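Left finger slipping under load

Episode 17 of the bed-tidying set is scrapped. The left finger on the Pradirska handle lost grip twice, and the log shows width drifting 2 mm with the trigger held.

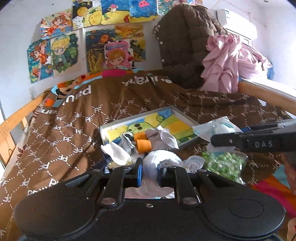 Handle at the soft pile, fingers either side of the white piece.

Cause was a loose pivot pin — my fault, I skipped the torque check. Retightened, then 20 open-close cycles with no drift. Threadlocker goes on tonight. The right handle still needs the same check.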